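Pilstead textile hall moves folding staff to gripper work

9 December 2023

Pilstead, which sorts and folds returned clothing and household textiles for three retailers, has moved part of its folding staff to recording work for an automated folding line. The line is being built by Judow and is scheduled for a first test in January. Of the 31 people on the folding floor, those who volunteered now spend 90 minutes of each shift folding with hand-held grippers instead of bare hands.

Knitwear was the first category. A gray sweater is spread on a red blanket printed with white characters, and its upper part is folded over onto the body, leaving a ridge across the garment just above the two blue finger pads. Soft knits are slower to handle than shirts, according to line supervisor Kátia Amaral, and the ribbed parts need a different grip from the plain ones. 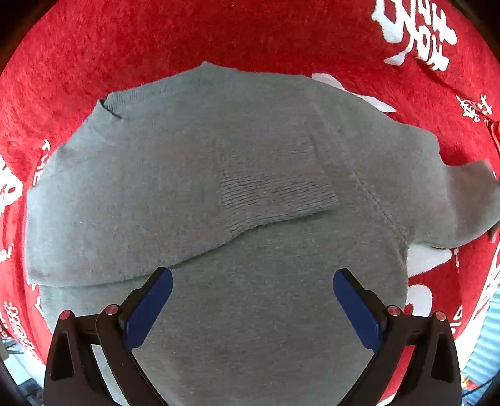 Piece targets do not apply during recording time. Pay stays at the folding rate, plus a 25 percent supplement agreed with the staff in the fall. Amaral said the main complaint so far has been wrist strain, and that sessions are now split in two.

Printed cloths and blankets form the second category. Large pieces are gripped at a point and lifted or turned, so that the gray side comes up against the red and the print creases.

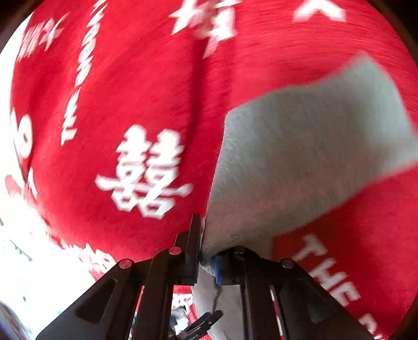 What changes in January

Two of the six folding tables will be removed to make room for the Judow unit. Staff from those tables will move to inspection and to clearing stops on the line. Training is run by Châu Kim of Judow and takes four days. Pilstead said no contracts will end before the test is reviewed. Night shift hours are still under discussion.

Contact: Pilstead press desk | © 2023 Pilstead | Back to top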